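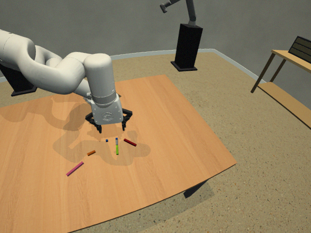

Small colored pieces on a wooden table, with a white arm above them. Computer rendering.

Stop Hiding the Unit Price

By Felista Mwaipopo
22/02/2025

A package of dishwasher tablets has one number on it that matters to the person who pays for it, and that number is the cost of one wash. It does not appear on the front of the box. In many stores it does not appear on the shelf tag either, or it appears in type so small that reading it means crouching. My argument is that unit pricing should be treated as a measurement problem, with the same seriousness we apply to scales and fuel pumps, and that the present arrangement in most places falls well short of that.

The definition is simple. A unit price is the selling price divided by the quantity, expressed in a stated unit. The arithmetic is trivial. The trouble starts with the choice of unit, which is left to the seller more often than shoppers realize. In one aisle of the store nearest to me, the Hemach laundry liquid is priced per fluid ounce, the Sindolero liquid beside it per load, and the powder below them per pound. All three tags are correct. No two of them can be compared without knowing the dose, and the dose is printed on the back of the bottle, under a fold in the label.

I went through that aisle in July with a notebook and covered 46 products. Eight had no unit price of any kind. The others used per ounce, per pound, per load, per count and per 100 count, with no pattern that I could find. Among paper goods the situation was worse. One brand of kitchen towel was priced per roll, one per sheet and one per 100 square feet. A roll is a container. Pricing towels by the roll is like pricing milk by the jug without saying how large the jug is.

The usual objection is that customers can work it out on their phones. Some can, some of the time. Consider what the task requires for two bottles of concentrate. The shopper has to find the net volume of each, find the dose of each, confirm that both doses refer to the same size of load, divide volume by dose, and then divide price by the result. That is a small worksheet for one item on a list of thirty. I do this kind of calculation for a living and I do not do it in a store.

A second objection has more weight. Products differ in strength and quality, and a single figure may suggest a precision that is not there. A cheap tablet that leaves a film on the glasses is not a bargain at any price per wash. I accept this. A unit price does not measure quality and was never meant to. It removes one unknown from the decision and leaves the rest to the buyer. The price per gallon of paint says nothing about coverage, yet nobody proposes selling paint in unmarked cans on that ground.

The third objection is cost to the retailer. With paper tags, changing a label format meant printing and placing every tag again, and that was a fair complaint for a small grocer. Where tags are already printed from a product database, the quantity and the price are both stored fields. What is needed is a category code that points to a required unit, and a division. The work lies in cleaning the quantity field, which is often badly kept. I have seen a twin pack entered as a single and a net weight entered with its tub included. Those errors ought to be fixed regardless.

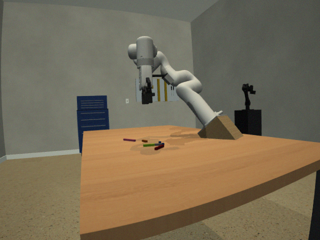

A rendered view of the white arm over the large wooden table.

What would a workable rule contain? First, one unit per category, fixed in a published schedule. Liquids for drinking would be priced per quart, dry goods per pound, sheets by area, and detergents per standard load. The schedule should be dull and complete. It should also settle awkward cases in advance, such as frozen fish with an ice glaze, olives in brine, and multipacks of mixed sizes. Drained weight should be used wherever the liquid is normally poured away.

Second, a minimum type size, set relative to the selling price and not as an absolute. If the unit price must be at least half the height of the selling price, the retailer cannot make one large without enlarging the other. An absolute minimum tends to become the size everyone uses, whatever the size of the tag around it.

Third, the unit price must reflect the price being charged. Promotional tags are where the system fails most often. A yellow tag reading 3 for the price of 2 normally hangs over the white tag and covers the unit price, which in any case still shows the regular figure. The required tag should show both: the unit price for one item, and the unit price if the offer is taken. Loyalty card prices need the same treatment. The member price is now the real price for a large share of customers, and the figure beneath it is frequently calculated from a price they will not pay.

Fourth, online listings should be sortable by unit price. The Marinho grocery app displays a unit price on each product page but will sort only by shelf price, popularity and something called relevance. Sorting by shelf price puts the smallest package first, and the smallest package is commonly the most expensive per pound. The data is there and is not offered as a sort key. I can think of no technical reason for that.

Enforcement is the part most often left vague. Local inspectors already visit stores to test scales. A sample of tags could be checked on the same visit, using the same approach as a scanner audit: pick items at random, record the tag, recompute, and report the error rate by store. Publishing the rates would probably do more than fines. Drivitz, the hardware chain, started posting its own scanner accuracy at the service desk some years ago, and whatever one thinks of its lumber, the number is there for anyone to read.

There is also the matter of package size changes. When a cereal box drops in weight and keeps its price, the unit price is the only figure on the shelf that moves. A shopper who remembers last month's unit price can detect the change. A shopper who remembers only the shelf price cannot. I would go further and require the previous unit price to be shown for 8 weeks after any reduction in quantity, in the same type size as the current one. Manufacturers will say that this singles them out, and it does so for the length of time it takes most households to buy the product again.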